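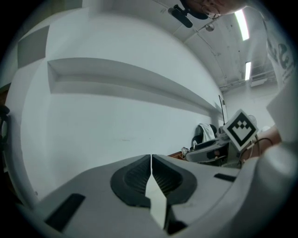
How to fill nail holes in a white wall

Every rented flat has a wall where the last tenant hung a great many small pictures, badly. You can fill the holes in an afternoon, or you can do what I did in Murbridge and move the bookcase 3 times.

You will need: a tub of ready-mixed filler, a flexible filling knife, fine sandpaper, a damp cloth and a small pot of the right white paint. There is no such thing as the right white paint, but buy one anyway.

1. Pull out any nails with pliers. Put a bit of card behind the jaws or you'll have a dent to fill as well.

2. Scrape off the raised rim round each hole. Skip this and you will be sanding until July.

3. Press the filler in with the knife, then draw the blade across nearly flat. Leave it very slightly proud. It shrinks as it dries – the tub will say it doesn't.
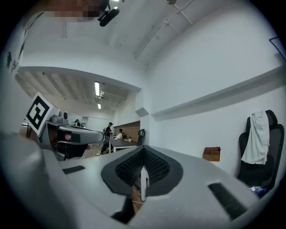 4. Wait. Small holes want a couple of hours, deep ones overnight. Toothpaste, since someone always asks, is for teeth.

5. Sand lightly in circles, wipe off the dust and let the wall dry.

6. Dab on the paint with a nearly dry brush, feathering outwards. Stop after two thin coats and go and stand somewhere else.

If the patches still show in the evening with the lamp on, you have two choices: paint the whole wall, or move the lamp. Hạnh Nông, my old landlady, painted the whole wall. I moved the lamp.

Next: squeaky hinges, and how long you can put up with them.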